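Speaker notes – Grip Force Limits and Contact Pad Inspection: A Working Practice for Hand-Held Collection
Tonum Handling Practice Group
Version of Dec 22, 2025

Opening (slide 1)

Good morning. The purpose of this talk is to present the practice note on soft and thin-walled objects that Tonum adopted in May, and to report on how the sites at Urkholm and Dulov have applied it. The note covers three matters: how firmly an object may be held, when contact pads must be replaced, and what the operator must write down. It does not replace the general safety rules for the workroom, which remain in force.

Why a separate note (slide 2)

Our earlier rules were written for rigid parts. They set one closing limit for all objects and left the rest to the operator. A review of 2,314 recorded grasps showed that 1,046 of them involved objects that change shape under load, and for these the single limit gave little guidance. Pause here and ask how many in the room still work from a single limit.

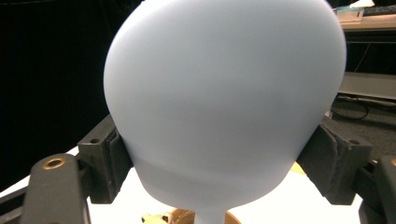 Reading time for this section: 2 minutes

Soft objects (slide 3)

A light blue balloon held between two black fingers serves as our reference case. The fingers press into the lower sides, and the rubber gives way to them. Under the note, the operator closes until the object is held and then stops. Further closing is recorded as a fault, even when the object is undamaged.

Point to the edges of the right finger, where the contact face is rough and frayed. Section 4 of the note deals with this kind of wear. Pads are to be inspected at the start of each session and replaced after 4,000 closings, or sooner if an edge has begun to fray. A pad with a rough edge may not be used on film, rubber or thin paper.

Records (slide 4)

Each session sheet must state the object class, the pad number and the closing count. Dulov keeps these sheets on paper; Urkholm enters them directly in the Diệp register. Both methods are acceptable, provided that the sheet is complete before the next session begins. Incomplete sheets are returned to the site – they are not corrected centrally.

Open points (slide 5)

The sites have submitted 18 comments. Most concern the wording of "held," which some operators read as "lifted." A revised definition will be circulated with the next version. The replacement interval for pads used only on rigid parts is still under discussion, and no change should be made locally until it is settled.

If time is short, omit slide 4 and refer the audience to the handout. Take questions on pad inspection first.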